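Small models on your own notes: who's doing this?

Grumside Boards > Machine Learning > Hobby projects

mhughes_knits
I finally did it! After months of reading this board I trained a text classifier on my own notes and it works well enough that I use it every day. Background: I have 3,709 notes going back to college, all plain text, all dumped in one folder with terrible file names. Recipes, meeting notes, half a novel, phone numbers with no name attached. I labeled a few hundred by hand over two evenings (with a lot of tea) and let a small model sort the rest. No big cloud thing, it all runs on my old laptop with the fan screaming.

I am so happy with it that I want to hear what everyone else has built. What did you train on, how did you label, and what would you do differently?

- Morfudd Hughes

patchbay
Congrats!! How many categories did you end up with? I tried this with my email and went straight to 40 labels and it was a disaster. Half of them had three examples each.

mhughes_knits
Eleven! I started with more and kept merging. "Travel" and "trips I never took" were the first to go, sadly.

Daryna_S
Love this thread already. I did something similar with support tickets at work (Holtex, we make scheduling software) and then got hooked and did my own bookmarks at home. Merging labels was the biggest jump for me too. I'd look at the pairs the model mixed up most and ask whether I could tell them apart myself with the titles hidden. If I couldn't, they became one label.

The other thing I'd say is keep a test set you never touch. Pick it on day one, put it in another folder, and don't peek. I peeked the first time around and my numbers were lovely and completely useless.
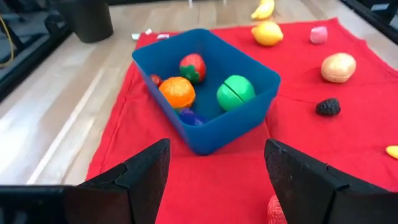 Then when you do change something, change one thing at a time and write it down. I have a text file with one line per run: what I changed, the score, and a word or two about how it felt to use. Going back through that file in March saved me from redoing an experiment I had forgotten all about. It's also just fun to read, you can see yourself getting less clueless.

oldgrep
I'll be the grump. For a few thousand notes you don't need a model. Keyword search and twenty minutes with a decent regex gets you most of the way, and you can see exactly why a file landed where it did. I've kept my notes that way for ages and I can find anything.

mhughes_knits
Ha, I did try that first! The trouble is I never use the same word twice. My bread notes say "loaf", "dough", "the brick" and in one case only "Sallau method", from a baking class I took. Keywords caught 62 percent of my test set and the classifier does a lot better than that. It's not perfect by any means, it's convinced that every note with a list in it is a recipe.

oldgrep
OK, "the brick" I'll give you. Still think people should try the dumb thing first and report the number, which you did, so carry on.

Daryna_S
Totally agree about trying the dumb thing first! I'd go further and say leave the keyword rules in. Mine run before the model, and if a rule fires the model doesn't get asked. Fewer surprises.

patchbay
See, I don't like that at all. Then you've got two systems to maintain, and when something goes in the wrong pile you have to work out which one did it. I'd feed the keyword hits in as extra features and let the model decide how much to trust them.

Daryna_S
Fair, though I log which one made the call, so it takes me a second to check. I might try your way on the bookmarks this weekend and post the score. My money's on the rules :)

kettle_and_sons
New here, sorry if this is basic. How do you decide which notes to label? I've been going top to bottom and I'm so bored. I'm still in the As.

mhughes_knits
Not basic! Shuffle them, please, for your own sanity. I started alphabetically too and my first model thought everything in the world was about apartments.

Daryna_S
Shuffle, label a hundred or so, train, then look at the ones the model is least sure about and label those next. It's much less boring because every one is a little puzzle. The Chmielewska tutorial pinned at the top of this board has a short script for it, look under part 2.

oldgrep
Just don't put the unsure ones in your test set. The test set stays random.

kettle_and_sons
Shuffled them and did sixty in one sitting, which is more than I'd managed all week. Trained something! It puts nearly everything in "misc". Is that normal?

patchbay
Very. How many of your sixty did you label "misc"?

kettle_and_sons
...most of them. OK, going back in.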